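ステンレス面上で作業するグリッパの指先管理手順

文書番号:Altau-M-19
最終更新:2025年12月11日
適用:Altau の組立支援セル、および同型のハンドを使用する Grunthorpe 第2ライン

1. 目的と範囲

本手順は、ロボットハンドの指先を金属面の近くまで下ろす作業について、始業点検、教示、運転中の監視、記録の方法を定める。対象は、指先がねじで固定される交換式のハンドとする。吸着式ハンドおよび磁気式ハンドは対象外であり、別文書による。

協働運転を行うセルでは、本手順に先立ってリスクアセスメントが完了していること。産業用ロボットの安全要求事項は ISO 10218、機械類全般のリスクアセスメントは ISO 12100 を参照する。本手順はこれらを置き換えるものではなく、社内の作業基準として上乗せするものである。規格の版は、セルごとの技術ファイルに記載されたものに従う。

2. 準備するもの

・トルクドライバ(校正期限内のもの)
・隙間ゲージ
・不織布ワイパと中性洗浄剤
・指先の予備
・点検記録票 Donati 様式
・施錠具と札

電動ドライバは使用しない。指先の母材が樹脂の場合、座面がつぶれても締付け中に気づきにくい。

3. 停止と隔離

指先に触れる作業は、必ず停止と隔離を済ませてから行う。非常停止ボタンを押しただけの状態は隔離とみなさない。

(1)プログラムをサイクル終端で停止する。
(2)アームを点検姿勢へ移動する。
(3)運転モードを手動に切り替え、キーを抜く。
(4)駆動用電源を遮断し、施錠して札を掛ける。
(5)空圧駆動のハンドでは残圧を抜き、圧力計の指示がゼロであることを確認する。
(6)ティーチペンダントから起動操作を行い、動作しないことを確認する。

この6項目は順序を入れ替えない。把持中のワークがある場合は、(3)の前に作業台へ置く。電源遮断時に把持力が失われるハンドでは、ワークの落下が最も多い事故原因となる。

4. 指先の点検

指先の固定ねじを目視し、頭部の浮き、十字穴または六角穴の潰れ、周囲の亀裂の有無を調べる。緩み止めの合マークがある場合は、ずれを確認する。ずれがあれば増締めで済ませず、ねじを外して座面を見る。増締めを繰り返した指先は交換対象とする。

締付トルクはハンドの取扱説明書に従う。説明書に値がない場合は、製造元に照会するまで使用しない。類似ハンドの値を流用してはならない。

次に指先の接触面を調べる。欠け、段差、金属粉の食い込みがあれば交換する。軽微な汚れは不織布ワイパで拭き取り、乾燥後に再度確認する。研磨による修正は寸法が変わるため禁止する。

5. 金属面の取扱い

ステンレスの作業面には、使用に伴って線状のきずが入る。きずそのものは直ちに不合格とはしないが、指先が引っ掛かる返りや突起は処置の対象となる。判定は目視だけに頼らず、手袋を着けたうえで、布を軽く滑らせて引っ掛かりを調べる。

プレス加工の溝、継ぎ目、盛り上がりのある面では、指先の下降位置をこれらの形状から離して設定する。やむを得ず近接させる場合は、形状の最も高い点を基準面として教示する。平坦部を基準にすると、横移動の際に指先が突起に当たる。

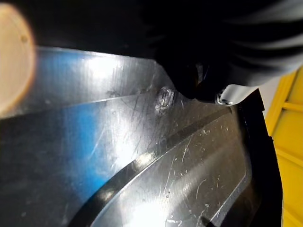

下降端の教示は低速の手動操作で行い、最後の区間は寸動送りに切り替える。隙間ゲージを差し入れ、軽い抵抗で抜ける位置を下降端とする。標準の隙間は2 mm とし、ワークの都合でこれより小さくする場合は、力制御または接触検知を有効にする。隙間ゲージを扱うときは、手を指先の可動範囲の外に置き、イネーブル装置から指を離した状態で差し入れる。

教示点を登録したら、同じ点へ異なる方向から進入させ、隙間の差を記録する。差が大きい場合は、ハンド取付面の締結、作業面の固定、減速機のがたの順に調べる。補正値をプログラムに書き込んで差を隠す処置は認めない。

6. 反射面における視覚センサの注意

研磨された金属面は照明と周囲の色を映す。反射像が輪郭検出の対象になると、実在しない境界を基準に位置が計算される。Trosix の視覚ユニットを使うセルでは、次の事項を守る。

・照明は拡散光を標準とし、正反射がレンズに入る角度を避ける。
・露光は自動にせず、品種ごとに固定値を登録する。
・周囲に置く容器や治具の位置を決め、運転中に動かさない。
・白飛びした領域は検出範囲から除外する。
・検出の信頼度が下限を下回ったときは、再撮像を一度だけ行い、それでも下回れば停止する。

鮮やかな色の容器を作業面の脇に置くと、面への映り込みによって検出結果が変わることがある。配置を変更したときは、品種の切替えがなくても基準画像を取り直す。

7. 試運転と復帰

隔離の解除は、施錠した本人が行う。工具とゲージの員数を確認し、柵内に人がいないことを声に出して確かめてから電源を入れる。

最初のサイクルは低速、ワークなしで実行する。続いてワークありで同じ速度の運転を行い、指先と金属面の接触音、電流値の上昇、把持位置のずれがないことを確認する。通常速度への復帰は約6サイクルの低速運転後とし、その間、担当者は操作盤を離れない。

異音または接触検知による停止が発生した場合は、再起動の前に第4章の点検をやり直す。リセットのみで運転を継続してはならない。

8. 記録

Donati 様式には、ハンドの識別番号、指先の交換の有無、締付トルクの実測値、下降端の隙間、進入方向ごとの差を記入する。正常であっても数値欄に「良」と書かず、読み値を残す。訂正は二重線で行い、訂正者の署名を添える。

記録票は当該セルの技術ファイルに綴じる。教示点を変更した場合は、変更前後のプログラムをともに保存し、変更理由の欄を空欄のままにしない。

関連文書
Altau-M-07 ハンド交換手順
Altau-S-02 停止および隔離の共通規則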